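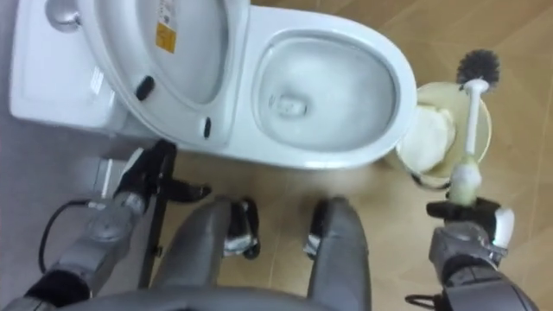
Corina Thaler wondered in the comments last time whether a plain black-bristled brush with a long handle was really worth writing up, and which one I'd buy again. Well, yes it is, and the Stornwood, no contest!

I've had mine 6 months now (bought in September, along with a cheap bucket to keep the cloths in) and I'm very pleased with it. The bristles are dense and properly stiff, the head is round so it gets up under the rim, and the white handle is long enough that my knuckles stay well out of things. The grip gets fatter towards the end too – lovely if your hands ache like mine do.

Grumbles? It doesn't come with a holder, and the bristles hang on to water, so give it a good shake over the bowl first. My old Cliltex one went bald in ten weeks, mind you. Five stars from me, and I've ordered another for upstairs.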